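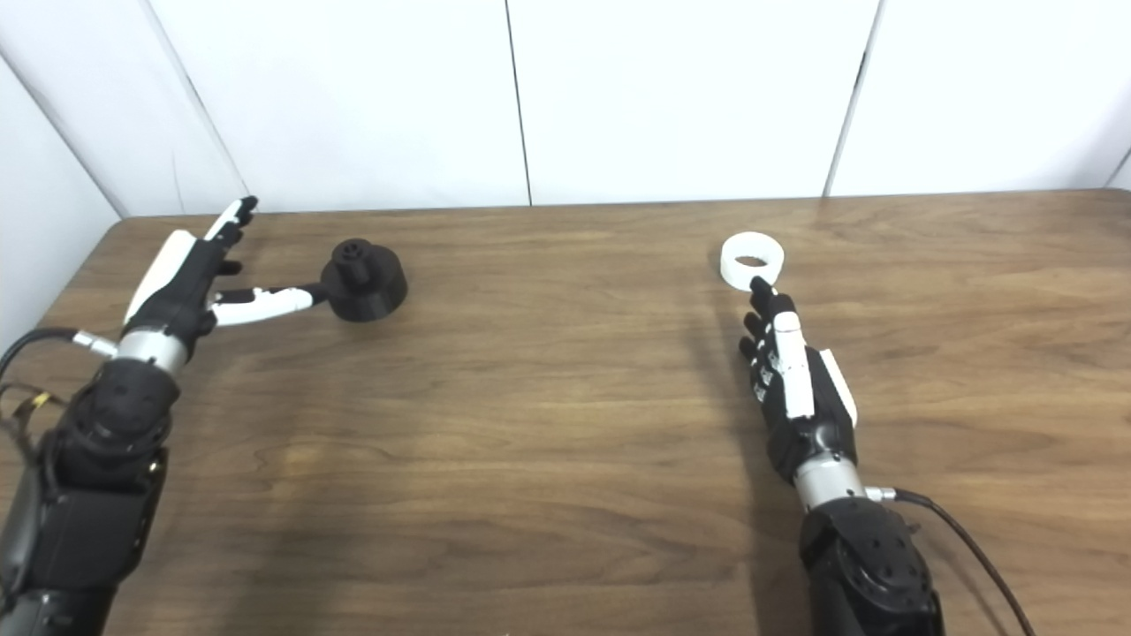 Is the Pranier open day worth it if you don't know anything about robots?

posted by gallusby_mom, 2021-09-05

My son is 11 and has decided he's going to build robots for a living, so I want to take him to the Pranier open day over in Jilgate. I've seen the page and it's all two-armed machines with hands and little parts on a table. I work in a bakery – I have no clue what any of it means. Is it over his head? Over mine? Also, do you have to book, and is it a long walk from the parking lot? My knee isn't great.

torque_and_tea

We went in April and I'd go back tomorrow! You do have to book. They had 300 places when we went and they were gone by lunchtime, so don't sit on it. You stand behind a rope while the arms work at a wooden table with white walls behind it, and someone from the shop talks you through it. Ours was supposed to put a white ring over the post on a black round part. Sounds like nothing, right? It dropped the ring the first time and the whole room went "ohhh" (my daughter still does the noise). Second go it got there, slowly, and people clapped.

What I liked is they let the kids try the same job with thick gloves on and one eye shut. Your son will be fine. Wear a sweater, the hall is cold. The lot is right by the door, and there are folding chairs if you ask for one.

Oh, and look at the thumbs when you get up close. Mine couldn't get over how far out to the side they stick.

Yuen364

its ok. too much talking, only 2 demos an hour and the snack bar was closed. they said the arms did 100 tries the day before but we only saw 4. good for a kid tho

old_lathe_guy

Book the early slot. By afternoon you're three rows back and an 11-year-old won't see the hands at all. They do take questions at the end, so have him write a couple down in the car – the staff were very patient with mine, and I ask a lot.

Filed under: Days Out > Science & Tech > Jilgate area

Related threads
Parking in Jilgate on a Sunday
Robot kits for a beginner, under $100
Gallusby library coding club – still running?
Is the Yuen workshop tour OK for strollers?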